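Keycap color schemes

A keycap color scheme is the arrangement of colors across the keys of a computer keyboard. On mechanical keyboards, where caps can be pulled off and replaced, the scheme is usually planned separately from the switches and the circuit board. Most schemes divide the keys into two groups: alphas (letters, numbers and punctuation) and modifiers (Shift, Tab, Caps Lock and similar keys). The alphas take the lighter color in the majority of sets.
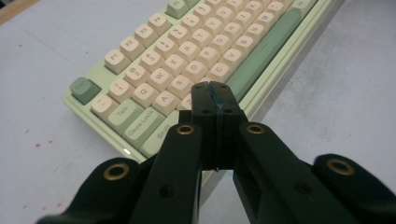 Legends

Legends are the characters marked on the caps. Gray legends on cream caps give lower contrast than black on white and are common in pastel sets. Letters are normally placed in the upper left area of the cap. On number keys the shifted symbol is marked along with the digit, so that 2 carries @ and 3 carries # in the United States layout.

Accent keys

An accent is a key colored to stand apart from its neighbors. Escape, Enter and the spacebar are the usual choices. Sets sold by Zomwood and Westska include spare accents in a second color, packed in a separate tray. A spacebar must match the length and stem spacing of the original, and is the accent most often ordered in the wrong size.
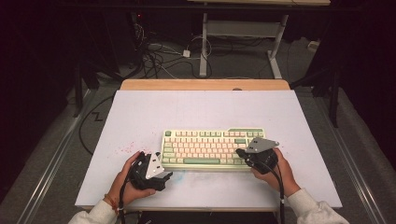

Case color is chosen either to match the alphas or to repeat an accent. Matching makes the case and caps read as one surface, and small differences in shade are less noticeable under warm light. A pale cream case with pink and cream caps leaves the mint-green keys, including a long green spacebar, as the strongest color on the board. Bo-ram Joo used the term "quiet case" for this approach in the Clevow guide, which lists 284 combinations.

Wear

Printed legends fade first on the most used letters. Dyed legends last longer. Mal-soon Gil recommends washing caps in water no warmer than 40 °C and drying them fully before refitting.

See also: Keyboard layout; Key switch; Stabilizer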